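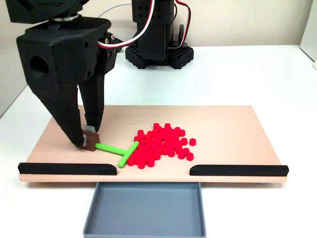
The Year I Learned to Sweep

My grandmother kept a broom behind every door in her house, and I grew up thinking this was normal. Then I moved out, bought a vacuum like everybody else, and didn't own a broom for years. What changed my mind was a ground-floor apartment in Tultley with old floorboards and one electrical outlet per room (if I was lucky). By February I'd tripped over the cord so many times that I went out and bought a corn broom at the hardware store. I've been a bit of a bore about it ever since.

It was a terrible broom, by the way. It shed. I'd finish the kitchen and find a neat trail of straw behind me, like I'd been walking a horse through.

So I did what any sensible person would do and called a broom maker. Vendula Jelínek ties hers by hand in a converted dairy outside town, and she let me hang around for two afternoons and get in the way. She told me my broom wasn't bad, I was just leaning on it. "You're scrubbing," she said. "Let the tips do it." Then she took it away from me and cleared her whole shop floor in the time it took me to find my notebook.

She also has a shelf of old household manuals, and one of them, dated 1753, spends four pages on sweeping a parlor. Four pages! Damp tea leaves get scattered first to hold down the dust. I tried it at home with a cup of leftover Đàm green and it worked pretty well, though the cat was very interested and I was picking leaves out of her tail all evening.
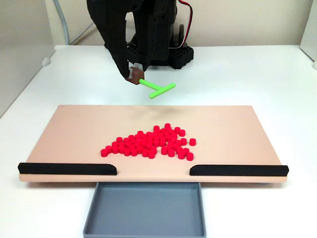
Short strokes, and other things I got wrong

Most of us sweep as if we're rowing a boat. Big, heroic pulls, dust everywhere. Vendula's strokes are tiny, and she always works from the walls in toward the middle of the room, with the pile staying put until the very end.

My neighbor Lâm Lý disagrees with nearly all of this. He swears by a push broom, a wide Pillon he's had since college, and he does his hallway in one long shove toward the front door and straight out onto the steps. I've watched him do it. It's fast, I'll give him that — but I'm the one who lives downwind.

I've ended up with three brooms now, plus a little hearth brush for the stairs. They hang on hooks behind the kitchen door, bristles off the floor so they don't curl. My grandmother stood hers upside down in the corner, and when I told Vendula that, she nodded and went back to her tying.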